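Can machines do the laundry yet? A short thread on folding, from someone who maintains a two-arm cell at Perodel and reads too many spec sheets.

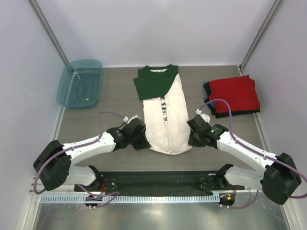 1/ Folding is the chore everyone asks for first and it is still among the worst fits for a robot. A box has a shape. A shirt has whatever shape it was dropped in, and it changes each time you touch it.

2/ Two arms help a lot. One arm can drag cloth about but it can't keep tension across a hem. With a gripper at each lower corner you can lift both at once and bring the edge up fairly square.

3/ Mixed colours are a mild nuisance. A green and off-white shirt gives the vision model a strong edge where the colours meet, and that edge isn't always a fold. Ours used to grab at seams. Retraining took most of February.

4/ Numbers from the last batch: 3382 attempts, 71 per cent rated fit to stack. Long sleeves drag that down. Towels and plain cloths go well past it.

5/ Speed is the other problem. Median is 11 seconds for a flat cloth and far longer for a shirt. The Marsden laundry quotes 15 shirts as a warm-up for a new starter. We are nowhere near that.

6/ Cabling gets too little attention. Leads to the grippers need enough slack for full reach, and slack catches on things – usually cloth. Trundix sell a neat internal-routing wrist, but the payload suffers.

7/ So, on a shop floor, with one garment type and someone clearing faults: nearly. At home, from a heap in a basket: no. Picking one item out of the heap is a separate job and we score that separately. Figures for it once the Millau trial closes.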